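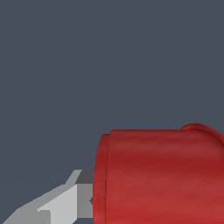 About Bostier

Bostier is a language school for adults on the Wistside. We teach English and Spanish to people who work in the day and have only the evening for study. Our school has 3 classrooms, a small library and a kitchen where students drink tea in the break.

We opened with one evening group of beginners. Last year 583 students took a course with us, and many of them came back for the next level. We are very glad about this. 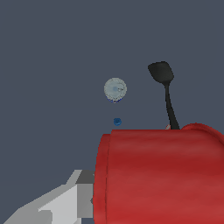
How we teach

Every group begins with speaking. Grammar comes after, when the student already feels which form is missing. Homework is short and the teacher returns it with written remarks at the next lesson. On Friday the Herrera Room is open for free conversation, also for persons who are not enrolled.

Our library has 1,617 books and readers. You may keep a book for the whole term, but please do not write in it with pen.
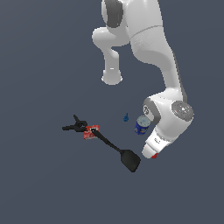
Evening Program Team, Bostier

Our team prepares the timetable, makes the placement test and answers your letters. The test takes one hour and is without cost. For those who cannot pay the full fee there is the Dasa Fund, which gave 108 places last year. Requests for the spring term are accepted until the end of December. Please write to us in the language in which you feel comfortable.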